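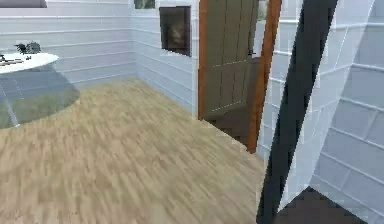

Vavadon says its simulated robot cell is back up after 64 days of trouble with the arm's mount and wrist camera. The company posted the notice on its own site and used the word "resolved" three times. Maybe so. The cell exists only in software, a kitchen and living space where a mobile arm is supposed to practice household chores before anyone lets the code near a real one, and keeping it working has taken more effort than the word "virtual" suggests. In one view from the repaired setup, a long dark link of the arm runs top to bottom across the room, and the pale panel beside it is see-through, so the wall boards show right through the machine. The base under the round white table has the same problem, or the same feature, depending on whom you ask. Vavadon's notice doesn't mention it.

What the notice does cover is the mount. According to the company, an update to the physics package over the winter changed how the base of the arm was fixed to its carriage. The joint limits stayed in the old file and the offsets moved to a new one. The arm still ran. It just ran from the wrong place, and every reach came out a little off. Operators at Urnach, the test group that rents time on the cell, spent weeks retuning the controller before anyone opened the mount file and compared it with the previous version.

That is a familiar story to anyone who has looked after a physical cell. A bracket gets bumped, the numbers drift, and people blame the software. Here the bracket was software too, and it still took 64 days. 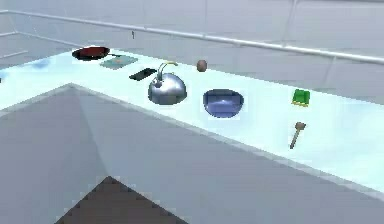
The fix itself was short. Vavadon rolled back the mount file, locked it, and added a startup check that drives the arm to 2 known poses and compares the joint readings with stored values. If they don't match, the run won't start. Urnach had asked for a check like that last December, according to its own user notes, and was told it wasn't needed.

The camera was the other half of the job. Its position is set relative to the robot's body, and when the mount shifted, the view shifted with it. Vavadon says it has now recalibrated the view over 1000 resets of the kitchen layout and found no drift. It hasn't released the log. It hasn't said what counts as drift, either, and a figure like that doesn't mean much without a tolerance next to it.

There's also the matter of what the cell is being checked against. The counter is set with ordinary household things, a shiny kettle and a pan with a red interior among them, and the layout is restored from a saved file at each reset. A saved file goes back to the same numbers every time. A real kettle gets put down a little crooked. If the resets never vary, then the thousandth one is the first one again, and the calibration has been tested a single time.
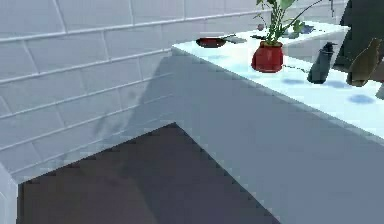
*Onolano Automation Report | Staff | October 26, 2023*

Saarela, which supplies the arm model, sent a short statement saying the transparent panels are "a display setting with no effect on contact." That can be checked, and someone should check it. In many simulators the shape you see and the shape that collides are stored separately, and an update that moves one can leave the other behind. Vavadon's startup test reads joint angles. It would not catch a collision shape sitting two inches from the arm it belongs to.

The counter is where an error like that would show first. With a bottle, a red flowerpot and a cat figurine all sharing the same stretch of white surface, there isn't much room for a forearm that is thicker on paper than on screen. Urnach says it plans to run its own contact test, a slow sweep of the arm along the counter front with every touch recorded, and to hold off on new training runs until it has the results.

Vavadon's maintenance schedule, revised along with the notice, now calls for a mount check at every startup and a camera check every week. Collision shapes are listed under "as needed." The old schedule had mount checks under the same heading.

Rental rates for the cell are unchanged. Customers who lost time during the outage can apply for credit through their account page, but the form asks for run numbers, and the runs from the first 3 weeks were not kept.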